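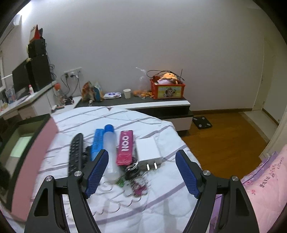

Teilnehmende gesucht: Erhebung zur Ablage von Kleinteilen in Schlaf- und Arbeitsräumen

Lendareck, Büro für Wohn- und Stauraumplanung
Standort Korneck
Stand: Mai 2025

Gegenstand

Lendareck sucht 50 Haushalte für eine Erhebung zur Ablage von Kleinteilen in kombiniert genutzten Räumen. Gemeint sind Räume, in denen geschlafen und zugleich an einem Schreibtisch gearbeitet wird. Erfasst wird, welche kleinen Gegenstände dort ohne festen Platz vorkommen, wie sie beim Aufräumen zusammengelegt werden und in welchem Behälter sie anschließend verbleiben.

Die Ergebnisse fließen in die Maßplanung der Kastenserie Ploresby ein. Festzulegen sind insbesondere die Innenhöhe, die Zahl der Fächer und die Ausführung des Randes.

Erfasste Gegenstände

Berücksichtigt werden Gegenstände, die mit einer Hand aufgenommen werden können und keine eigene Aufbewahrung haben. Dazu gehören:

Fernbedienungen, auch solche ohne zugehöriges Gerät
Netzteile und Steckeradapter, mit oder ohne Kabel
Schlüsselringe, Bänder und Anhänger
kleine Flaschen mit Kappe
Päckchen und Tütchen, geöffnet oder ungeöffnet
sonstige Kleinteile, deren Zuordnung im Haushalt unklar ist

Schlüsselringe mit mehreren Anhängern gelten als ein Gegenstand. Ein Band, das fest mit dem Ring verbunden ist, wird nicht getrennt erfasst. Netzteile werden als eigener Posten geführt, wenn das Kabel abnehmbar ist.

Nicht erfasst werden Medikamente, Bargeld, Ausweisdokumente, Schmuck und Lebensmittel. Diese Gegenstände sind vor Beginn aus dem Arbeitsbereich zu entfernen.

Ablauf

Die Erhebung besteht aus 2 Terminen in der Wohnung der Teilnehmenden. Ein Termin dauert ungefähr 50 Minuten. Zwischen den Terminen liegen mindestens 8 Tage.

Beim ersten Termin werden die Kleinteile aus dem Raum zusammengetragen und auf einer ebenen Fläche in einer Reihe ausgelegt. Als Fläche ist das gemachte Bett mit glatt gezogener Decke vorgesehen. Steht kein Bett in geeigneter Höhe zur Verfügung, kann auf einen Tisch ausgewichen werden. Die Gegenstände liegen nebeneinander und werden nicht gestapelt. Danach räumen die Teilnehmenden sie in einen offenen Kasten, ohne Vorgabe der Reihenfolge. Der Kasten steht dabei neben der Reihe auf derselben Fläche.

Beim zweiten Termin wird der Inhalt des Kastens mit dem Protokoll des ersten Termins verglichen. Entnommene und neu hinzugekommene Gegenstände werden vermerkt. Eine Bewertung der Ordnung im Haushalt findet nicht statt.

Bis zum zweiten Termin soll der Kasten im selben Raum bleiben. Er darf geöffnet, umgestellt und normal benutzt werden.

Voraussetzungen

Volljährigkeit
Wohnsitz in Korneck oder im direkten Umland
ein Raum mit Bett und Schreibtisch
mindestens 6 Kleinteile ohne festen Platz in diesem Raum
ein offener Kasten oder eine Schachtel, groß genug für alle ausgelegten Teile
Einverständnis aller volljährigen Personen im Haushalt

Material und Farbe des Kastens sind beliebig. Einlagen, Papierbögen oder lose Trennwände dürfen im Kasten verbleiben und werden im Protokoll als Bestand geführt. Haushalte ohne eigenen Kasten erhalten leihweise ein Muster der Serie Ploresby.

Haushalte mit Haustieren können teilnehmen, sofern die Tiere während der Termine in einem anderen Raum untergebracht sind.

Vorbereitung des Raums

Eine besondere Reinigung ist nicht erforderlich. Der Zugang zum Bett muss an einer Längsseite oder am Fußende frei sein. Bildschirm und Rechner bleiben an ihrem Platz, Bildschirme sind auszuschalten. Flaschen sind auf festen Sitz der Kappe zu prüfen. Netzteile müssen vor dem Auslegen vom Strom getrennt sein.

Aufwandsentschädigung

Haushalte erhalten nach Abschluss des zweiten Termins 50 Euro. Die Zahlung erfolgt per Überweisung. Bei Abbruch nach dem ersten Termin wird die Hälfte gezahlt. Fahrtkosten fallen nicht an.

Daten

Gespeichert werden die Liste der Gegenstände, ihre Außenmaße und die Maße des Kastens. Namen und Anschriften werden getrennt davon geführt und 6 Monate nach dem zweiten Termin gelöscht. Die Auswertung übernimmt das Büro Abreu, das ausschließlich Listen ohne Personenbezug erhält. Die Teilnahme ist freiwillig und kann jederzeit ohne Angabe von Gründen beendet werden.

Anmeldung

Die Anmeldung erfolgt schriftlich an Lendareck, Standort Korneck, Kennwort »Kleinteile«. Erforderlich sind folgende Angaben:

Name und Telefonnummer einer Kontaktperson
Zahl der Personen im Haushalt
Länge und Breite des Bettes
Innenmaße des vorhandenen Kastens, falls bekannt
bevorzugte Tageszeit für die Termine

Eine vollständige Liste der Kleinteile ist bei der Anmeldung nicht nötig. Die Plätze werden in der Reihenfolge des Eingangs vergeben. Unvollständige Anmeldungen werden erst nach Ergänzung der fehlenden Angaben berücksichtigt.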